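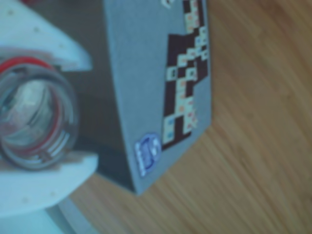 1 min read

1/30/26, Felton room

Sorting the game shelf, continued. The tile game in the grey box is still on the wooden table with the glass jar, the one with the red band, because I have not decided where either of them lives. The shelf plan from November says games go by box size. It says nothing about jars. Whoever drew up the plan (me) had clearly never met our shelf.

Went through the tile game after lunch. The lid art promises a handsome zigzag of cream tiles with colored marks. The rule sheet promises much the same in 14 paragraphs, of which I understood three. Played a practice round against myself and came second.

Spare tiles from the Grandville set don't match ours. Slightly thicker, and you can feel it in the bag, so anyone with fingertips can cheat. Put them in an envelope and wrote DO NOT MIX on it. We'll see how long that lasts.

Jar: proposed use is loose dice and pawns from the Seloso boxes. Lid fit not checked. It took 20 minutes to find two pawns of the same green, so I'm in favor of anything with walls.

To do:
relabel lower shelf
ask Tsegaye whether they want their timer back
tape corners on the big boxes
read the other 11 paragraphs

Left the last one for Monday.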